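Shared Workshop Course, Unit 2: Closing on Fragile Objects
Notes by Rosemarie Hagedorn, revised August 14, 2022

## Setup

Each bench has one arm, one two-finger gripper and one wrist camera. The finger servo takes position commands only – force has to be inferred from the current reading. Log both channels from power-up.

## Centering error

Let *a* be the gap from the left finger to the object and *b* the gap from the right finger. The centering error is

 e = (a - b) / 2

With both fingers driven at the same speed, the nearer one touches first and pushes the object sideways by |e| before the other arrives. A box tolerates this. A rounded object may roll or turn.

## Closing procedure

1. Stop above the object and estimate *e* from the wrist view.
2. Shift the wrist by *e* toward the nearer finger.
3. Estimate again. Repeat until *e* is within tolerance.
4. Lower, then close at reduced speed.
5. Stop on the first rise in current that lasts two samples.

Oddur Hafstein's controller for the Skukine build uses a servo range of 2000 counts. On that build, fast closing ends at count 829 and the hard stop is set at 969. Measure your own values, as finger length changes both.
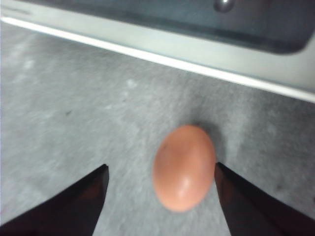 The sign of *e* is where most mistakes occur. Positive means the right finger is nearer, so the wrist moves right. If the camera is mounted upside down, the sign flips – check it with a block before using an egg.

## For the next session

Bring the current log from one full close, with *e* noted before and after correction.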